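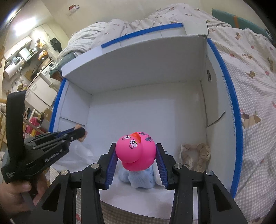
Families in Grallatside should not wait for the fever to pass before they call the clinic, Dewanti Tarigan told the health office this week, and she asked that the advice be repeated in every notice about dengue.

GRALLATSIDE, Jan 31, 2026. The Grallatside Health Office confirmed 23 new cases of dengue fever in the district. The total since the start of the season in October is now 537. No new deaths were reported.

Of the new patients, nine are children under the age of 12. Most of the cases are from the Mandagi and Drisden neighborhoods, where rainwater stayed in drains and yards after the last storms. Patients who need a bed are being treated at Namora Hospital, and the others are resting at home with daily calls from a nurse.

Spraying teams visited 86 streets in Mandagi during the month. The work will continue in Drisden, starting from the market side. Residents are requested to keep windows open during the spraying of the house and to cover all food and drinking water.

"The spray kills only the adult mosquito," said Irfan Pillai, head of disease control at the office. "The eggs stay in the water, so every house must empty its buckets and flower pots once a week."

Fever clinics in both neighborhoods are open in the mornings without appointment. Please bring an identity card and a list of any medicines taken at home. Aspirin and ibuprofen should not be taken until a doctor has ruled out dengue.

Contact for the press: Priya Nguyen-Tran, Grallatside Health Office.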